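Home Ask Browse Topics Sign in

Search the help pages... Go

Are robot open days worth going to, or is it all for show?

Posted 10/01/2019 by drillpress_dad

Our shop is thinking about buying some automation for the packing bench, and I got talked into going to an open day at Mendanetti. It was an hour and a half each way. They had coffee, a slide show with a lot of arrows in it, and then about 20 of us stood along a rope and watched arms handle little colored blocks. 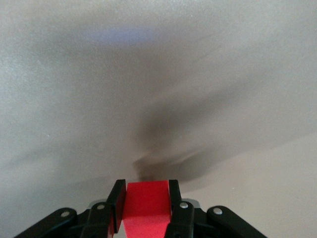
I asked what happens when the part is a bag, or greasy, or bent, and the guy told me that was "on the roadmap." I asked for a cycle time and got a brochure. We pack 29 different items, and not one of them is a neat little block. My boss saw the same slides and came home ready to sign something.

So was I watching a real demonstration or a puppet show? And what should I have asked? They do another one in February and I could go back if there's a point to it.

3 people are following this

gearhead_segura

Total puppet show. I went to one at Gremby and it was the same thing, blocks all day. Save your gas.

Helpful (8) Share

benchmonkey

I wouldn't go quite that far, but I'd keep my wallet shut. Blocks are what you use when you want the grip to be easy. Flat sides, stiff, same size every time. Seeing one get picked up tells you the arm can close its fingers in the right spot, and that's about all it tells you.
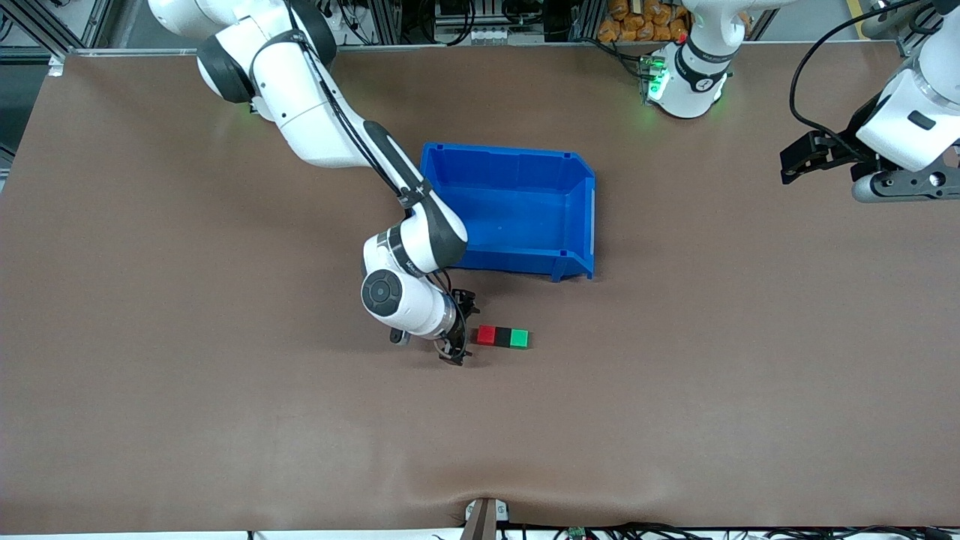 Two arms, a blue bin and three blocks on the demo table.

Look at how much clear table there is. Your packing bench doesn't look like that and neither does mine. If you go back, I'd do this:

Take a box of your own parts, the ugly ones, and ask them to run those. If they say no, ask why and write down the answer.

Ask if the arm is finding the part by itself, if it's playing back a saved path, or if somebody is steering it. All three can look the same from behind a rope -- I got fooled by that at Edar and felt pretty dumb on the drive home.

Ask them to move the part a couple of inches and go again without touching the program.

Ask how many arms the quote covers, and what each one would be doing on your job. You don't want to pay for two if one of them is going to spend the shift hanging in the air.

Stay past the part where everyone claps. Watch for who walks over to reset things and how often.

And get the cycle time in writing, on your part, with the misses counted.

Helpful (20) Share

tapeandtwine

Does your boss know what you'd do with the people on the packing bench now? Ours didn't, and we never bought the thing. I'd sort that out before February.

Helpful (3) Share

Related topics: packing, used equipment, vendor visits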